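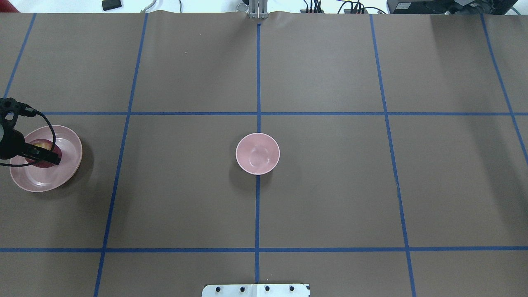
Search Sovirgate Home Help Enter a word or phrase Go

Painter's tape left up all spring, now it won't come off

Iolo Voyle
Member, 31 posts

In March I taped off the dining room to paint a stripe along the wall at chair height. The stripe got two coats. Then life happened, and the tape stayed up until June. My wife had started calling it the trim.

Last night I tried to pull it. The first foot came away in pieces the size of a postage stamp, and the second foot brought a piece of wall with it – down to the chalky stuff. What's left is gummy and collects cat hair. The wall is plain drywall with flat latex, painted by whoever owned the place before us, and I doubt they believed in primer. I have most of three walls still to go. Is there a way to do this that doesn't end with repainting the whole room?

Teodor Gajewski

You'll be repainting the room. Sorry. I did the same thing in a rental in Terkstead and just hung pictures very low.

Genowefa Laskowska
Member, 1,782 posts

Ignore Teodor, he says that in every thread.

Get a hair dryer, medium heat, and warm six inches at a time. Keep it moving. When the tape goes limp, pull it back over itself, low and flat to the wall, slowly. Slower than that. If it starts to lift paint, stop, run a sharp utility knife lightly down the edge and start again from the other end. New paint makes a skin across the tape and the wall, and pulling tears the skin, so I'd score the stripe side all the way along before you touch anything else.

For the gum, try warm water with a drop of dish soap first, then a little mineral spirits on a rag if soap does nothing. Test that behind the sideboard. Flat paint will go shiny if you rub it like you're mad at it, and I suspect you are.

The chalky patch needs a sealing primer before any filler. Skip that and the torn paper bubbles up, and you'll be back here with a new thread. 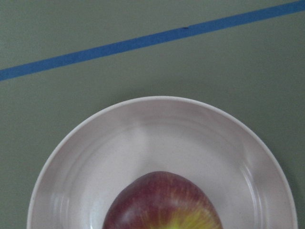 How long can painter's tape stay up next time?

Go by the days printed on the inside of the roll, and take some off if the wall gets direct sun. I pull mine the same afternoon, while the last coat is still a little soft.

Iolo Voyle

Did one wall with the hair dryer. It took an evening and a podcast about shipwrecks. Two small tears, both behind where the radiator cover goes, so I'm calling it clean. Still no idea what to do about the cat hair on the other two walls.

Genowefa Laskowska

Same soap and water. Keep the cat out.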